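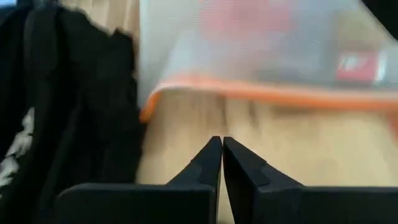

Ticket 703
Product: Toninley day bag, black
Category: Zippers and closures
Opened by: Kaiwen Zeng
Handled by: Wilfredo Mangubat, Toninley bag support
Opened: February 11, 2026
Status: Closed

Problem as reported

The main zipper on the bag stops short of the end when the bag is packed. It runs freely for most of the way and then jams near the right side, the side the flat strap comes off. If I pull harder, the slider tips over and catches a fold of the lining. I can back it out, but it takes both hands and a fair amount of wiggling, and the lining now has a fuzzy line where it keeps getting bitten.

Empty, the bag closes without any trouble. I have tried it standing up, on its back and hanging from a hook, and it closes every time. Packed, it fails more often than it works.

I use it to carry a small set of things between my desk and the site at Nolville. The load is always the same and it isn't heavy. There is a flat box, a purple packet and a white pouch with an orange zipper, plus whatever paper I need. I would like to know if this is a fault in the bag or something I am doing.

Kaiwen Zeng

Reply from support

Thanks for the clear write-up. A slider that tips over at the same spot every time usually means something inside is pushing the two sides of the zipper apart just there. A worn slider tends to fail anywhere along the track, and you would see teeth opening up behind it. Please check the following before we talk about a repair.

1. Empty the bag fully, including the inner pocket. Shake out any grit.

2. Close the zipper and look along the track from the end. The teeth should sit in a straight line with no gaps behind the slider.

3. Open and close it 40 times, slowly. Note any place where it drags.

4. Lay the bag flat on a table, the way you normally load it, and tell me which way up it is and where the straps are.

Wilfredo Mangubat

Results from Kaiwen

Steps 1 and 2 are fine. Some paper scraps and a bit of gravel came out of the inner pocket. No gaps in the teeth.

Step 3: no drag at all on any pass. I did notice that the slider gets a little stiff if I pull it upward instead of along the track, but it keeps moving.

Step 4: I load it lying flat on a wood table, with the 247 on the upper panel upside down from where I stand. The metal ring is on the side nearest me, left of center, and the thick fabric tab hangs down next to it onto the table. The looped strap is at the left end. The flat strap runs off to the right along the tabletop.

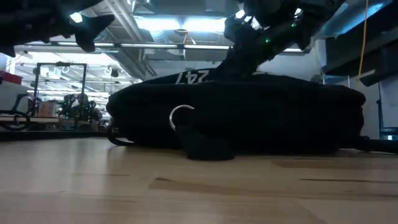 Follow-up questions from support

That helps. Two things to ask about.

First, the tab. When it hangs loose on your side it is fine, but if it gets tucked up under the opening while you load, it adds a thick layer right below the zipper. Have you seen it folded inside when the zipper jams?

Second, the load. Please take out each item and tell me what it is like — stiff or soft, and where in the bag it goes. I don't need exact measurements.

Also, please try this: pack the bag with only the soft items and close it. Then pack it with only the stiff items and close it. Do each one 4 times so that we aren't looking at a lucky result.

Wilfredo

Results from Kaiwen

The tab was never inside the bag. I checked each time.

The contents:

Flat box. Low and rectangular with white edges and a shiny dark top. The front has a deep blue label with GSE in large white letters and a round white stamp with HEUTE across it. This is the stiffest thing in the bag. It goes in last, on the right.

Purple packet. Lavender wrapper with darker purple print and a whitish panel of very small text. The wrapper is badly wrinkled. It goes in wherever there is room.

White pouch. Smooth white body with bright orange trim along the zipper. The pull is a long, thin orange tab with a slot in it. The trim also makes a thick folded loop at one corner. I hold the pouch above the table and lower it in after the packet.

Soft items only (pouch and packet): closed all 4 times.

Box only: closed every time if the box was in the middle. With the box at the right end it jammed on 2 tries and closed on the others.

Everything together, packed the usual way: jammed every time. On one of those the long orange pull had come up over the corner of the box and was lying across the inside of the bag's zipper. I would not have spotted it if I hadn't been looking.
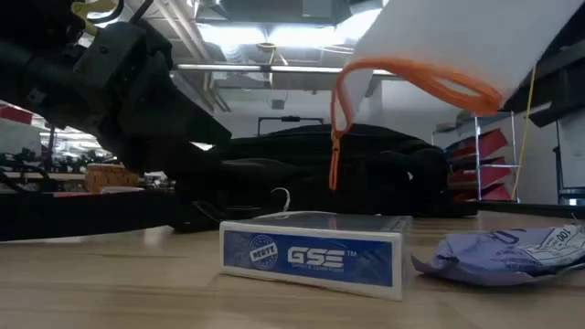 Cause

The zipper on the bag is sound. The jam comes from the order of packing. With the box at the right end, its corner presses the lining up toward the last stretch of the track. The pouch then leans on the box, and the orange pull sits high enough to get under the slider. Either one can cause a snag and the two together nearly always do.

Changes to make

1. Put the box in first, flat on the bottom and in the middle. Keep its corners away from the ends.

2. Close the pouch completely and fold the orange pull back against the white side before it goes in.

3. Lay the pouch on top of the box with the orange trim facing down.

4. Put the packet at the right end. It is soft enough to give when the bag closes.

5. Hold the end of the bag with your left hand and draw the slider along the track, level with the table. Don't lift it.

6. Trim the fuzzy line on the lining with small scissors. Don't pull the threads.

If you carry the Altwood folder as well, slide it down the back of the bag before the box.

Confirmation from Kaiwen

Packed it this way with the same contents and it closed on every try. I also took it out to Nolville and back, and had it open several times there. One small snag on the lining, at the old fuzzy spot, before I had trimmed it. Nothing after that.

Deng at the next desk has the same bag and asked if the longer strap fits it. I said I would pass the question on.

Closing note

The longer strap fits. Deng can order it from the spare parts page or open a separate ticket. No repair or return is needed on this bag. If the jam comes back with the bag empty, reply here and the ticket will reopen.

Wilfredo Mangubat
Toninley bag support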